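Getting the Toy Bin Under Control

Sooner or later every house grows a toy bin, and every toy bin grows a layer at the bottom that has seen no daylight since December. Ours held 84 objects, by my count, and two of them were the same missing sock.

Start by tipping the lot out on an old sheet. Balls go in one heap and molded plastic in another. Anything sticky goes straight to the sink, and you don't need to know what it is. 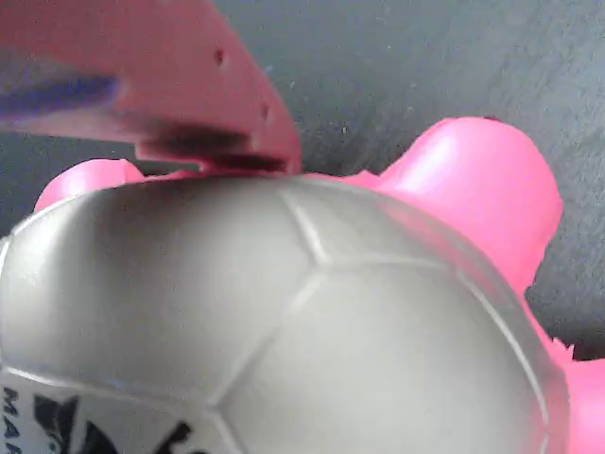 Balls want a damp cloth and a drop of dish soap, never a soak. Run the cloth along the seams, where the dirt moves in and pays no rent, then dry with a towel before the ball goes back. An old toothbrush is fine if you go easy on the printing. I once scrubbed the name clean off one and was not thanked.

Hard plastic animals can take rougher treatment. Warm water, soap, a rinse, and stand them on the drainboard overnight like very small houseguests. Check for holes first - the squeaky kind will drink the whole sink and give it back to you in the car.

For storage, I gave up on the Patura bin with its clever lid and went back to a plain mesh bag on a hook. Balls in the bag, everything else on the low shelf. The system has held for almost 7 weeks, a house record.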